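Lining and Refitting Cupboard Shelves

By Geetha Palaniappan
Workshop and household notes

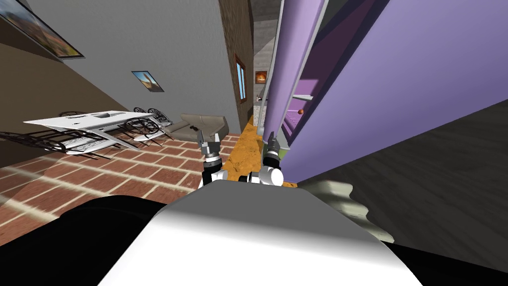
Reading time: 4 minutes

Most complaints about cupboards come down to the shelves. They bow, they slide forward, they hold a smell, or they sit at the wrong height for what is kept on them. All four faults can be dealt with in an afternoon using a tape measure, a small level, a screwdriver and a sharp knife.

Measuring

Measure the inside width in three places: at the back, in the middle and at the front. Cupboards are seldom square, and a shelf cut to the front measurement will often jam halfway in. Take the smallest of the three figures and subtract 3 mm. Write it on masking tape and stick the tape inside the door.

Depth is measured from the back panel to the inner face of the closed door. Allow 10 mm for hinges, more if the door carries a rack. In older cupboards the back panel may be held by pins only and will flex when pressed. Measure with it at rest.

Bowed shelves

Lay a straight edge along the front of the empty shelf. A dip of 2 or 3 mm can be ignored. More than that and the shelf should be turned over, provided both faces are finished and the fixings allow it. Turning gives a few more years under light loads such as linen or dry goods. Under tins or crockery the bow will come back the other way.

A batten screwed beneath the front edge is a better repair. Use planed softwood, 20 mm by 30 mm, set with the deeper side vertical. Glue it, clamp it flat, then screw up through the batten into the shelf. Check the screw length twice. A screw that comes through the top face cannot be hidden, and filing it down leaves a mark.

Where the span is over 800 mm, add a support at the back as well. A second batten fixed to the wall behind will do, if there is a wall behind and not just panel.

Shelf pegs

Plastic pegs wear at the shoulder. Pull one out and look at it; if the flat part has rounded, replace the set. The usual hole is 5 mm, but some imported units use 6 mm, and a 5 mm peg in a 6 mm hole will hold for a while and then drop. Metal pegs with a small rubber pad cost little more and stop the shelf creeping.

Enlarged holes can be filled with a glued length of dowel, cut flush and redrilled when dry. Wrap tape round the drill bit to mark the depth. Chipboard sides are often only 15 mm thick.

Lining

Paper liner is adequate for linen cupboards. For kitchens, ribbed rubber matting is easier to lift and wash. Avoid self-adhesive film on painted shelves – it will take the paint with it when removed, particularly if the paint is less than a year old.

Cut the liner 2 mm short on each side. Full-width liner curls at the edges once the air turns damp. Villads Stougaard wrote in April to recommend scoring against a steel rule on the shelf itself. I do not: the knife marks collect dirt. Use a scrap of hardboard.

Smells

Empty the cupboard and wash all inside faces with warm water and a little washing-up liquid. Rinse, dry with a cloth, and leave the doors open overnight. If the smell persists, look underneath the bottom shelf, where spills run and are missed. A saucer of bicarbonate of soda will deal with what is left. Change it after 9 days.

Mustiness that returns within a month points to damp in the wall. Pull the unit forward 30 mm to let air pass. If the wall feels cold and the paper is lifting, have it looked at before anything goes back.

Spacing

Set the heaviest items between knee and waist. Leave 50 mm of clearance above the tallest item on each shelf, and 12 mm between stacks of plates and the sides. Ajith Pai's method of laying everything out on the floor in rows, one row per shelf, takes up space but gives the peg heights directly.

Do not fix shelves permanently until the cupboard has been in use for a fortnight. At least one will need moving.

Filed under: Storage, Repairs
Next: Adjusting concealed hinges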